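Quick one tonight, it's past 9 and I still have to go shut the side gate.

So the cover crop seed finally got here. October, which is late, I know. Ordered through Korurow back in the summer and they kept moving the date on me. Rye and hairy vetch mix, plus a few bags of straight rye for the low field where vetch never does anything anyway. The vetch drowned down there two years running and I'm done feeding it to the puddle.

Field notes first, then the gripe.

Low field: soybeans off, stubble is clean, ground firmer than I figured. Drilled the rye this morning before the wind came up. Set the drill at an inch and kept getting off to check becuase the left side likes to ride high. It rode high. Fixed it with the same washer trick as last fall, which means I never fixed it properly last fall.

Hill field: still in corn. Moisture was 28 when I pulled a sample and I am not paying to dry 28 percent corn. It can stand. Stalks are okay, did the push test down a few rows and they sprang back. Ear drop isn't bad. If we get one of those big blows I'll feel stupid, but that's every year.

Back strip along the creek: mowed, not planted. Want to get the mix in there by the end of the month. Might broadcast it and call it good.

Now the gripe. Seed tags. The mix came in two lots and the germ numbers didn't match each other, not even close, and one tag had a test date older than I like. I called Korurow, got passed around, ended up with a nice enough kid who told me the blend was put together by Disach and I should call them. Called Disach. They said call the dealer. You see where this goes. Five calls in all. Spent my whole lunch on it and ate standing up.

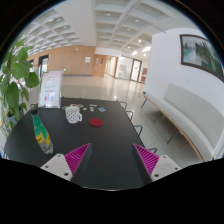 What I ended up doing was my own germ test. Wet paper towel, 200 seeds counted out from each lot, rolled up, in a bag on top of the fridge. Old method, cheap, works fine. Rye is easy to read, you'll know inside a week. Vetch takes longer and you get those hard seeds that just sit there looking at you, so don't panic and toss the roll early. I did that once. Wasted a good lot of seed over it.

If the older lot comes up short I'll bump the rate and send somebody a bill. They won't pay it. I'll still send it.

Couple people emailed about Arancibia, the oat variety I ran in the spring. Short answer, I liked it. Stood up well, decent straw, test weight was fine for my ground. Yield was nothing to brag on but I planted late and it got hot right at fill, so I don't hold that against it. Would grow it again. Would NOT grow it behind corn again, volunteer corn all through it and the baler hated every minute.

Somebody else wanted to know if I'm going to the Zastomia field day. Probably. Depends on the corn. They had a roller crimper running last time and I'd like to see it in thicker rye than what they showed. Anybody can crimp thin rye. Show me the stuff that's up to my chest with vetch wound through it, then we can talk. Also the parking was a mess, bring boots.

Things I need to do and keep not doing:

- grease the drill, all of it, not just the ones I can reach
- real fix for the left side gauge wheel
- call about lime for the hill feild
- soil samples before it freezes, bags are already in the truck
- find the other grain probe

On the lime, prices around here are up again and the spreader guy is booked out to who knows when. I might split it and do half the hill this fall and half in spring. pH isn't terrible up there, mostly the knob at the top that's sour. If anybody has split it that way and regretted it let me know, comments are open again, I think I got the spam thing turned off.

Okay, gate. More when the paper towels sprout.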